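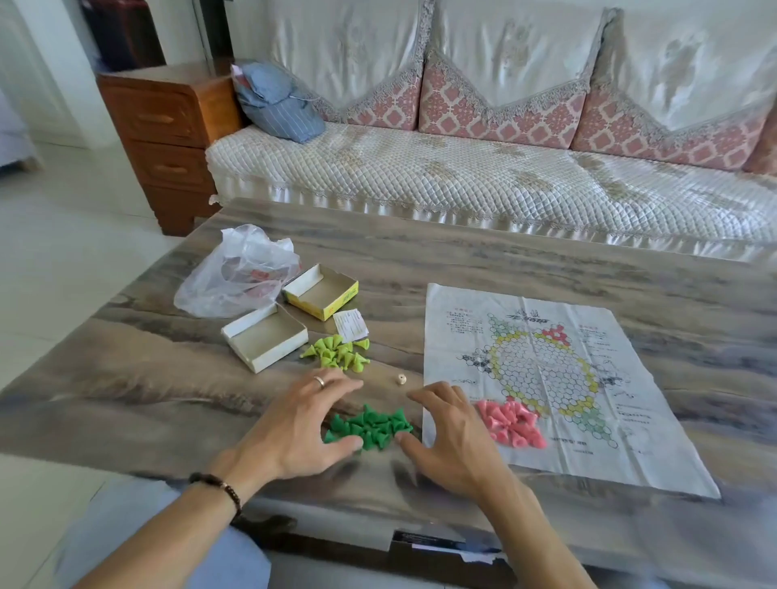
Dark green and lime-green pieces with a small wooden die.

The album Stivine was recorded in 11 days and mixed over most of a winter. Its producer, who works under the name Filden and prefers to leave it at that, regards the second figure as the more useful one. "Tracking is data collection," Filden said by phone in May. "You can do it fast if the levels are right. Mixing is where you find out what you collected."

The record has 11 tracks, cut down from 18. Seven were dropped at the rough mix stage, four of them for tempo. They sat within two beats per minute of songs already in the sequence, and Filden did not want the middle of the album to settle at one speed. The rest went because the vocals had been recorded too close to the microphone and the low end could not be cleaned up without thinning the voice.

Most of the drum parts started as programmed loops and were replayed by hand. The loops stayed in the mix at low volume, high-passed at 200 hertz, so that the timing of the machine is still there under the played kit. On "Cuadros," the single, the two drift apart by a few milliseconds in the second verse. The drift was left in. "I measured it, and then I listened to it," Filden said. "It reads as the verse leaning back. If I had lined it up, I would have needed something else to do that job."

The sample at the start of "Cuadros" has drawn the most questions. It is a horn phrase, slowed down and pitched to match the key of the verse. An earlier version used a longer section, including a sung line, but clearing the vocal would have meant a separate agreement with the publisher. The sung line was removed and a synth part written to cover the gap. The horn phrase was cleared six weeks before release.

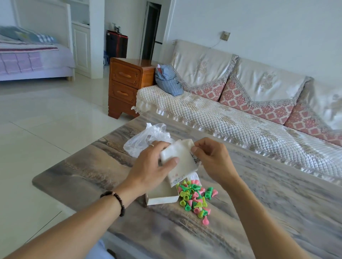
One listener wrote in to ask whether the version of "Cuadros" that leaked in the spring, with the sung line still in it, was the better mix and would ever get a proper release. Filden had read the message and did not agree with it. The leak was a reference bounce with a limiter on the master bus, made for checking in the car. "It's louder, so people hear it as better. Turn it down until it matches the album version and compare the snare. The leak has no snare."

Vocals were recorded in a carpeted room with one condenser microphone and a preamp that adds a small amount of distortion above a certain level. The guest verse on "Jalance" was recorded elsewhere and arrived as a single file with the reverb already printed on it. Filden asked for a dry take and was told there was none. The solution was to send the lead vocal through a similar reverb for the length of that song only, so the two voices would seem to share a space.

The vinyl edition has a different running order. Side A of the original sequence ran nearly 26 minutes, which would have meant a quieter cut, so "Jalance" was moved to side B and the interlude before it was shortened. The streaming version keeps the original order. Filden considers the streaming order the correct one and the vinyl the better sounding of the two.

Work has started on a set of instrumentals from the same sessions. Six are finished. They use the same stems as the album, with the vocal bus muted and the compression on the drums reset, as the old settings were reacting to a voice that is no longer there. A release date depends on the mastering schedule.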